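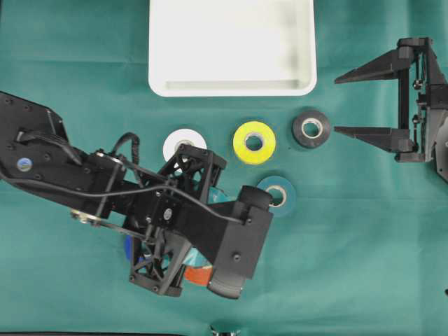
Milov, October 6, 2022

Re: [arms-users] left wrist dropping out mid task

Hi all,

sorry for the slow reply, been fighting this since the morning and my notes are a mess. Quoting the earlier one so it's all in one place.

> From: Jae-hoon Bang
> To: arms-users
>
> Anybody else seeing the left wrist go limp in the middle of a run?
> We're on the tape roll task, rolls into the white tray, two arms.
> Left arm reaches in over the rolls, stops for a moment, then the
> wrist just sags. No error on the screen. Right arm keeps going like
> nothing happened, and that bothers me more than the sag.
> Controller log says code 353 but the Zekex manual stops well
> before that. Power cycle clears it. Comes back after a while.
> Swapped the power supply already, no change.
>
> Jae-hoon

Yes. Same thing at our bench, same task, same code. Picture up top is our setup with the left arm in the pose where it goes. Low and stretched out toward the middle of the cloth, wrist right over the rolls. Right gripper coming in at the black one.

What I have so far:

It's the cable, or I'm fairly sure it is. The one running along the top of the left arm out to the wrist. We have a tall loop in it near the middle and I always figured more slack = safer. Not so sure now. When the arm is stretched out the loop can lean over and pull sideways on the wrist plug. Put a meter on it with the power off and moved the arm by hand. Reads fine folded up. Reads fine most of the way out. Then in that one low pose the line opens, closes again, opens. You can make it happen with one finger on the cable.

So the wrist motor loses its line, controller logs 353, holds everything else where it is. That fits the "no error on screen" part, because the screen only shows faults from the base box. Wrist faults go in the log and nowhere else. Not great.

Now the part I really wanted to write about. Jae-hoon is right, the right arm does not stop. The two controllers don't talk to each other unless the stop line between them is wired, and ours wasn't. I had assumed it was. The Dretetti quick start shows it as a dotted line and I read dotted as "already there inside". It means optional. Go look at yours before you do anything else. If there's no jumper between the two stop ports you have two arms that know nothing about each other's faults, over the same tray.

Nothing hit anything here. But I had my hand in there last week fishing out the teal roll after what I took for a finished run, and the right side was still live. Please don't do what I did. Big red button first, then hands.

What I changed today:

- wired the stop line, both ways, then tested by pulling the wrist plug on purpose. Both arms froze. Did it again from the other side, same
- tied the cable down closer to the wrist so the plug can't take the pull. Left a smaller loop at the joint, enough to bend
- speed cap down to 60 percent on both arms till I trust it
- little script that watches the log and beeps on any wrist code. Ugly but it works, will send to who ever wants it

After that ran 12 cycles by hand-start, no dropout. Then let it go by itself over lunch with the cage shut and got one 353, so I'm not calling it fixed. Both arms stopped that time, at least. Could be the plug itself is worn out by now. New wrist cable is on order from Cui, part 956, the one with the latch. The old style just pushes in, and I think that's half the problem.

Questions for the list:

Has anyone got the latch version in already? Does it clear the wrist housing when the wrist is rolled all the way over, or does it rub?

Is there a firmware setting that puts wrist faults on the main screen? I looked and gave up.

Anybody who updated in August and did NOT see this before then, please say so. Ours started right after but we also moved the bench that week so I can't tell which.

Jae-hoon - can you try the meter thing on yours and tell me if it opens in the same spot? Power off, elbow low, wrist as far out as it goes. Push the cable toward the base. Takes five minutes. And check that jumper first, pelase.

Gotta run, will post again when the cable gets here.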